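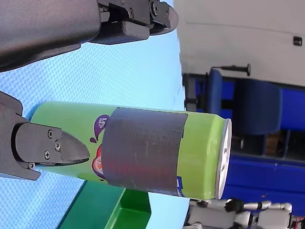
Covering can labels for a taste test – tape or sleeves?

zoila_c
I'm running a blind tasting of fizzy drinks in June and want the labels hidden. Wide dark grey tape round the middle hides most of the print, but some purple and a bit of a red and white logo still show. Anyone who drinks the stuff will know it from the lime green. Is there a better way? I have 27 cans to do and one roll of Brudar tape.

Kernard
Tape is fine. Start it higher and do a second band underneath. Wipe the can first or the edge lifts.

grorkolberg
Disagree. Two bands of tape on 27 cans is a waste of an evening. Cut paper sleeves and tuck them in with a rubber band.
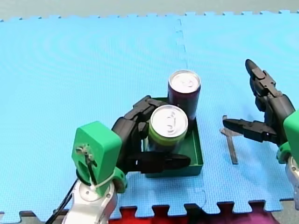 restrepo_d
Paper goes soggy once the cans have been in the fridge, so I wouldn't. We did ours at the club with tape and served from trays, and the trays helped more than I expected. With the can standing upright in a tray like that, the lower part is harder to read from across the table. The green band just under the rim is still the giveaway, so tape right up to the neck if you can. A foam mat underneath is good too, it stops the tray sliding.

zoila_c
The neck is where it wrinkles though. I tried 2 and both looked a mess.

Kernard
Snip the top edge every few centimetres and press it down. Who cares about wrinkles, it's a tasting.

grorkolberg
Still say sleeves. Or just pour it into cups in the kitchen.

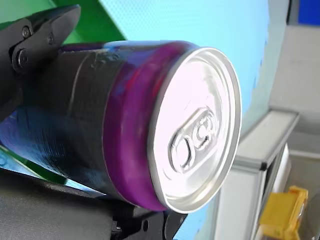

Deisy Rengifo
Pouring is what I'd do as well, but if people want to open their own, mix up the order and number the lids in marker. Use a washable sticker if you don't want ink near where they drink. On a can with that purple-magenta band below the neck you'd still have the colour showing next to the lid, and the flat part round the ring-pull is small, so keep the number to one or two digits.

zoila_c
Cups then, and tape for the 6 we want to keep closed for the table. Will try snipping the edge tonight.

Kernard
Press it down with the back of a spoon.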